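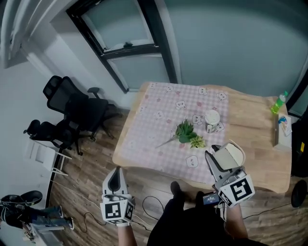
How I Get Stains Out of Cotton Tablecloths

Print this page | E-mail this to a friend

My grandmother owned one good tablecloth and it lived in a drawer. I own eleven and they are all in use, which means I have spent a lot of evenings standing over the laundry sink with a toothbrush. I'm not a professional! I've just ruined enough cloth to know what to leave alone.

Everything on this page is for washable cotton and cotton blends - ginghams, plain weaves, the printed stuff with cute animals on it. Silk, wool and anything your great-aunt embroidered should go to somebody who does it for a living.

What I keep under the sink

Dish soap (the plain clear kind), white vinegar, a tub of powdered oxygen bleach, baking soda, an old soft toothbrush, and a stack of white rags. Please use white rags. I once dabbed at a gravy spot with a red dish towel and ended up with a pink gravy spot.

Before you do anything

Scrape off whatever is sitting on top with the back of a butter knife. Then flip the cloth over and run cold water through from the wrong side, so it pushes the mess back out the way it came in. I do this for a good couple of minutes, even when I'm tired and there are still people in my living room.

Test your cleaner on a hem if the cloth is printed or has a strong color in it. Wet a corner, add a drop, press a white rag on it and wait five minutes. If color comes off on the rag, stop there and stick to cold water and dish soap.

Coffee and tea

Mix one tablespoon of vinegar and a teaspoon of dish soap into two cups of cool water. Sponge it on, let it sit for ten minutes, rinse, and look at it by a window. Milky coffee usually needs a second round (the milk is the stubborn part, not the coffee). If there's still a tan ring, soak it overnight in oxygen bleach and cool water, mixed the way the tub says.

Grease and butter

Skip the water on this one at first. Cover the spot in baking soda, leave it half an hour, brush it off, then work in straight dish soap with the toothbrush. Small circles, light hand. Rinse with the warmest water the care tag allows.

Candle wax

Put the cloth in the freezer for an hour, then crack the wax off with your fingernail. For what's left, lay a brown paper bag on each side and run a warm iron over the top, moving to a clean patch of paper as it soaks up the wax. Colored candles can leave a tint behind, and I treat that like coffee.

Red wine and berries

Blot, don't rub, and go straight to the oxygen bleach soak. My neighbor Loan Trịnh pours boiling water through berry stains from as high as she can reach, with the cloth stretched over a big bowl. I've seen it work beautifully on plain white cotton. I'm too much of a chicken to try it on anything printed, and I do not have her aim.

Washing and drying

Wash it by itself, cold, on the gentle cycle. Then check the spot before it goes anywhere near the dryer! Heat sets a stain like nothing else. I line dry mine and iron them while they're a little damp, from the back if there's a print.

Folding lines are a whole other headache. I roll my nicer ones around a cardboard tube from the fabric store, and they come out flat enough to go right on the table.

Reader comments (3)

Patty in Urthorpe: The freezer trick saved my Christmas cloth. I'd been picking at that wax since dessert. Thank you!!

mrs_jiang: What about turmeric? I have tried the vinegar twice and it is still bright yellow.

Reply from the author: Oh, turmeric is a beast. Wash it first, then hang it in full sun for a day or two. Mine faded to almost nothing, though the blue in the print faded a bit too, so keep an eye on it.

Questions? Use the contact form | © 2023 Plondia Home Notes | Back to top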